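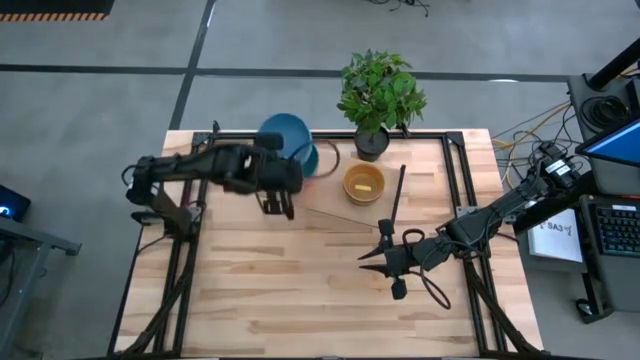 How often does the tabletop need oil?
Oil it once a month for the first six months, then whenever water stops beading on the surface.

SECTION 4. SETTING UP AND CARING FOR THE TABLETOP

This section applies to the Fernau light wood tabletop, used as a single top or as two tops placed side by side. It also covers the Curel bowl set and potted plants kept on the table. Assemble the base first (Section 3) and tighten all of its bolts before you start.

4.1 Before you begin

Leave the top in its carton, lying flat, in the room where it will be used for two days. Wood that comes straight from a cold truck can cup when it is unpacked in a heated room.

You will need:
A Phillips screwdriver
A spirit level
A soft pencil
Two clean cotton cloths
One can of Prasport wood oil (sold separately)

CAUTION: The top is heavy. Two people are required to lift it. Do not stand it on a corner.

4.2 Fitting the top

1. Open the carton along the long side and fold the flaps back.
2. Lift the top out and lay it face down on a blanket. Check both faces for shipping damage. Report damage before you oil or drill the wood.
3. Turn the top over and lower it onto the base.
4. Center it front to back, then side to side. Mark the position on the underside with the pencil.
5. Insert the screws through the slotted brackets and turn them by hand until they catch.
6. Check the top with the level in both directions. Adjust the feet as described in 3.6.
7. Tighten the screws until the washer stops turning, then back each one off a quarter turn. The slots let the wood move with the seasons.

NOTE: Do not use a power driver for step 7. It will strip the holes.

4.3 Placing two tops side by side

Two tops may differ in color and grain. They come from separate batches of timber, and the lighter one will darken with daylight over the first year. If the difference bothers you, swap the tops left to right so the lighter one gets more sun.

1. Fit and level the first top completely.
2. Move the second table up to it and leave a gap the width of a business card.
3. Lay the level across the seam. Raise or lower the feet of the second table until the two surfaces meet.
4. If a slight step remains, leave it on the side you reach across least. Do not plane or sand the edge to remove it.
5. Run a dry cloth along the seam after every meal. Crumbs left there hold moisture against the end grain.

CAUTION: Do not set a bowl, vase or glass across the seam. Keep every item fully on one top or the other.

4.4 First oiling

The top leaves the factory with one thin coat. It needs another before use.

1. Wipe the surface with a barely damp cloth and let it dry for an hour.
2. Pour a little oil in the center and spread it with the grain, working outward. One 200 ml can covers a single top.
3. Wait 20 minutes.
4. Wipe off everything the wood has not taken in. Oil left standing turns sticky.
5. Leave the table empty overnight.

WARNING: Oily cloths can catch fire on their own. Spread them flat outdoors to dry or soak them in water before throwing them away.

4.5 Bowls

Curel bowls may be used directly on the oiled surface for cold and room-temperature food. Use a trivet for anything hot. Wipe the underside of each bowl before you set it down, especially after washing. Most of the pale rings our service desk hears about come from a wet foot ring left in place for an evening.

Lift bowls to move them. Grit under the base scratches the finish, and the scratches show most on light wood. When several bowls stay out on the table, keep the deep ones back from the front edge.
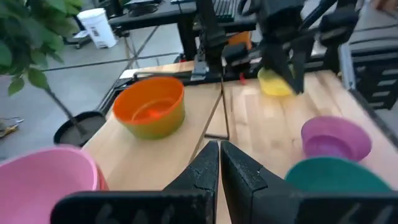
Fig. 4-2. Bowls set out on both tops, with the seam left clear.

Beet, turmeric and red wine stain within minutes. Blot the spill, wipe with a damp cloth, and dry. If a mark stays, see 4.7.

4.6 Plants

1. Stand the pot on a saucer with a glazed or plastic base. Unglazed clay lets water through.
2. Put felt pads under the saucer so that air can pass beneath it.
3. Water the plant at the sink and let it drain before you bring it back.
4. Turn the pot and move it a hand's width every few weeks. Wood that is always covered stays paler than the rest.

CAUTION: Keep the whole base of the pot on the wood. A pot that overhangs the far edge can be knocked off when a chair or curtain is moved.

4.7 Removing marks

Pale ring: rub with a few drops of oil on a cloth, along the grain. Wait a day and repeat.

Dark stain or scratch: sand lightly by hand with 240 grit paper, with the grain, over an area wider than the mark. Wipe off the dust and oil as in 4.4.

Dent: lay a damp cloth over the dent for ten minutes. The fibers will often swell back. Let the wood dry fully before you oil it.

Do not use scouring powder, bleach, ammonia or furniture spray containing silicone. Silicone prevents later coats of oil from soaking in.

4.8 Spare parts

460 Bracket screws and washers, bag
651 Slotted bracket, single
2000 Adjustable foot, complete

Order by part number from the Furtună service desk. Give the batch code printed on the underside of the top, near the left rear bracket. For loose or noisy feet, go to Section 5.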